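Mevell Tea Table: hand-held gripper demonstrations

Data card and README, second release

Mevell is a set of 1034 demonstrations of people setting out cups and bowls on a table, recorded with a gripper held in each hand. The table has a checkered cloth, a runner down the middle, and white flowers at one corner that take up more training capacity than any of us would like.

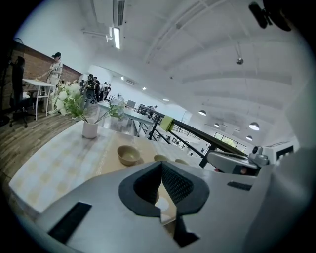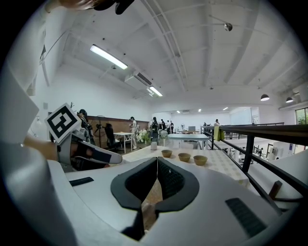
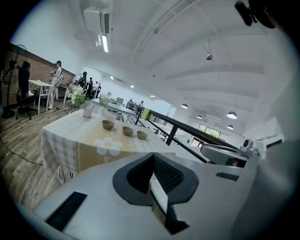 What the task is

Set the table. The operator picks up small cups or bowls, one at a time, and places them along the runner in a diagonal line. Either hand may do the work. The hand that isn't working is supposed to stay out of the way, and its success at this varies.

We picked table setting over the usual block stacking on the theory that it would be easy and people would enjoy it. It is moderately easy.

How it was recorded

No robot was present for any of the recording. Operators hold a gripper in each hand, squeeze to close, and do the task more or less as they would with their fingers, minus the fingers. A wide fisheye camera on each gripper records what the jaws are doing and, as a bonus, the rest of the building. The hand poses and jaw width are logged alongside the video.

Operators got six practice runs before anything was kept. Most of them spent the first two learning that a cup held by the rim will swing, and the remaining four learning it again.

Each demonstration begins with both grippers raised above the table and ends when they are raised again. Between those two points there is no script. We tried a script in the first release (grasp from the left, pause, lift, pause, place) and got beautifully uniform data that taught the policy to pause.

What is in the release

Of the 1034 demonstrations, 900 are marked clean and 134 are marked mixed. Clean means that every piece ended upright on the runner and the pose track never dropped out. Mixed means one of those things isn't true. We left the mixed ones in, as people kept writing to ask for them.

Each demonstration is one folder. Inside you will find:

left.mp4 and right.mp4, the two gripper videos
poses.csv, position and rotation of both grippers, in meters and quaternions
jaw.csv, opening width for each side, in millimeters
notes.txt, whatever the operator felt like saying afterward

The notes are not cleaned up. A good number say "fine." One says "fine, but the bowl knew."

Quaternions are stored w first. The first release stored them w last and said so nowhere, and we are sorry for the afternoon this cost you.

Getting started

Unpack the archive and run the checker before you do anything else:

python check_mevell.py --root ./mevell

It confirms that the two videos in each folder have matching lengths and that the pose file covers both. If it prints nothing, all is well. We know that a program that prints nothing looks exactly like a program that didn't run. Add --verbose if this bothers you.

To convert to the training format used by Munasinghe, our policy code:

python to_munasinghe.py --root ./mevell --out ./packed --split clean

The split can be clean, mixed or all. Conversion is slow on a spinning disk and merely tedious on a solid-state one.

Training results, such as they are

We trained Munasinghe on the clean split and ran it on a two-armed bench robot at Dullwood, our other site, where the table is a different height and there are no flowers. It set the table correctly most of the time with pieces it had seen. With unfamiliar mugs it did worse, mainly by going for the handle with great confidence and then closing on air next to it.

Training on all 1034 made recovery after a poor grasp noticeably better and the first grasp slightly sloppier. Pick whichever failure you can live with.

Known problems

The background is busy. The space is open, people walk through it, and a fisheye lens leaves nobody out. If your model learns to place cups by the position of an office chair, please crop before you complain. We crop to the lower middle of the view and lose nothing that matters.

The light fixtures are bright and the ceiling is white, so exposure shifts when a gripper tips upward. You will see this at the start and end of most demonstrations.

Pose tracking struggles when the two grippers come very close together. The affected spans have a 1 in the last column of poses.csv. Don't interpolate across long ones. We did, and the left hand passed through the table.

Demonstration 728 has its left and right videos swapped. It was swapped in the first release too. By the time we noticed, several people had written code to swap it back, so it stays swapped.

All operators were right-handed adults. The left gripper therefore moves less and hesitates more, and a policy trained on this will inherit the habit. Mirroring the data helps a little, apart from putting the railing on the wrong side of the room.

Don't use this for

Liquids. Every piece was empty in every demonstration, and the policy has no idea that tipping is bad.

Anything breakable you are fond of.

Studying the people in the background. They agreed to be recorded as passersby and nothing beyond that. Don't try to identify them, and don't publish crops of them. Faces near the lens were blurred before release; if you find one we missed, send the folder number and we'll fix it in the next update.

License and credit

Free for research and teaching. For commercial use, write to Vilance first; the answer is usually yes, but it takes a while to get there. Please cite the set as "Mevell Tea Table, release two, Vilance."

Changes since the first release

Quaternion order documented, and then changed. Scripted demonstrations removed. Mixed split added. The checker no longer deletes folders it doesn't like.

Still open: a left-handed batch, a plain tablecloth, and a decision on the flowers.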